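Restix Publishes Small-Batch Steaming Procedure for Break Rooms and Shared Kitchens

7/30/19 – Restix today released a revised procedure for reheating and serving steamed buns with countertop electric steamers. The document replaces the February edition and applies to workplaces that serve food from a single table without a fixed kitchen.

The procedure runs to 27 pages and was written by Felicidad Agbayani and Arnel Marquez of the Restix food service group. It sets out table layout, basket loading, lid handling and transfer to the serving plate. Sites should place the steamer at the center of a clear, level table, with the plate on one side of the pot and space for the lid on the other. A plain, wipeable wall behind the table is preferred over open shelving.

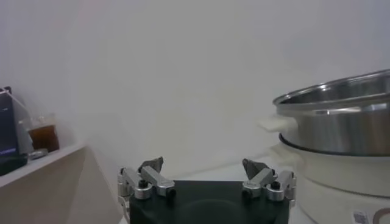
Walls within reach of steam should be wiped down at the end of each serving period. Painted surfaces are acceptable if the finish is washable. Shelves, paper notices and power strips should be moved out of the steam path before the unit is switched on.

Lid handling is the section with the most changes. The February edition told users to prop the lid against the pot. The new text calls for the lid to be laid flat on the table, well away from the table edge, before any buns are moved.

"Most of the comments we received were about the lid," said Agbayani. "People had no fixed place to put it, so it ended up on top of the plate or on a chair. The new layout gives it a fixed spot."

Buns are to be moved one at a time and set down with a gap between them. The plate should be round, flat and large enough that no bun sits on the rim. 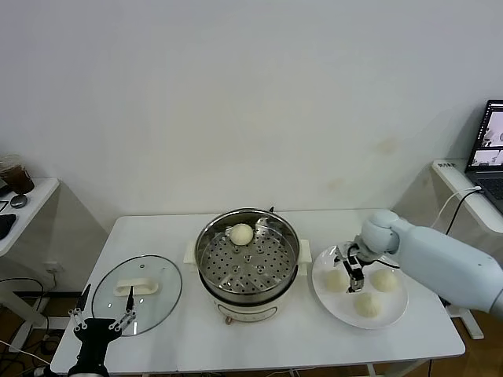
Table layout with the steamer at center, the glass lid at left and plated buns at right.

Comments on the draft came from 37 sites, including the staff kitchens of Fiker and Jodex. The procedure is available to registered sites at no charge. Printed copies can be ordered under item number 981 in packs of 25.

Contact: Aileen Sarmiento, Restix Communications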